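Hats, a stand and a very blond table

August
By Li-hua Lui

I own too many hats. There, it's written down. Most of them are baseball caps, a couple are sun hats that only come out for the beach, and one is a felt thing I bought in Mullum on a windy afternoon and have worn exactly once (it blew off, I chased it down the hill, we have not spoken since).

For years they all lived on the shelf above the coats, one pushed inside the next like paper cups. If you store caps that way you know what happens. The crown of the bottom one goes flat on one side, the brim picks up a bend that wasn't there before, and the one you want is always fourth down. I tried hooks on the back of the door next. Hooks are fine until someone slams the door, and they leave a little poke mark right in the back panel that no amount of steam will take out. I tried steam a lot. I had the kettle going so often that Chak-lun Chiang, who shares the house with me and has strong feelings about the kettle, asked if I was making soup.

So this summer I went looking for stands. The first place I tried was Leung, the little housewares shop by the bus station, and they had plaster heads. I do not want a head in my hallway! I come downstairs in the dark for water, and I know myself. After that it was the secondhand barn out at Almont, where everything is either a lamp or a fish platter, and that's where I fell for wire. Wire stands weigh nothing, you can see right through them, and they don't fight with whatever else is on the table.

Chak-lun thought sixty-seven dollars was plenty for the whole project, so I wrote 67 on a sticky note and put it on the fridge, and I'm pleased to say the note is still up there and still true. I did have to leave a very nice enamel bread bin behind.

The table is the other half of this page. I have always liked pale wood and I've been calling this one Oltudden, after a lake cabin in a book I had as a kid. It's square, which I like more than I expected to. You can walk up to it from any side and it looks the same, and one hat in the middle looks like you meant it. I have 1,268 pictures on my phone right now and a silly number of them are of wood grain, so you're getting off lightly with one.

One more thing before the gallery. People ask me if a cap should go on the stand facing forward or sideways. I go back and forth. Sideways shows off the shape of the brim, and it's easier to grab on the way out.

First the tabletop, then a black cap on its stand.
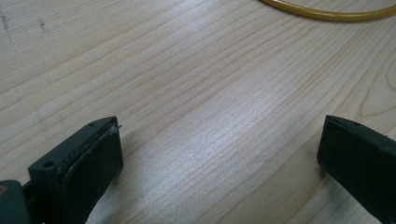 All that fine grain, with the light going silvery across the middle. Next up is the brass-colored wire under a black cap, brim to the right.

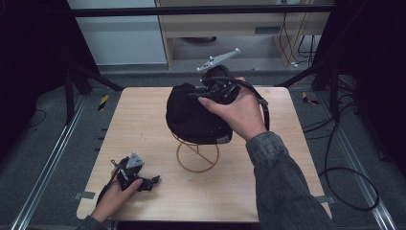 HAT CARE

A few things I do now that I didn't do before. Take them or leave them.

Put the cap down over the stand with both hands and press gently at the crown until it settles. If you drop it on with one hand it lands crooked and stays that way, and by morning the crooked part has set. Then run a thumb along the front seam. I like mine to stand up a bit.

Black caps show everything. I keep a lint roller in the drawer and give mine a pass before it goes back up - quick strokes, all in one direction. For sweat marks I use cool water, a drop of dish soap and an old toothbrush, and I let the cap dry on the stand with a towel underneath. Never the dryer. I learned that with a red one that would now fit a grapefruit.

As for pale tables, wipe with the grain, use a soft cloth that's barely damp, and dry it straight after. Finger smudges show up most when the sun is low, so I do mine in the late afternoon when I can see what I'm up to. Felt dots under anything made of wire are a good idea too. Mine came on a sheet of 300 and I'll be sticking them to things for the rest of my life.

The last hat page I put up got 710 visits, and I suspect a good few of those were my mother. If you have a way of storing wide brims that doesn't take over a whole closet, please write and tell me, I'm stuck on the sun hats. Chak-lun suggests wearing them all at once.

Contact | Copyright Li-hua Lui, words and pictures | Back to top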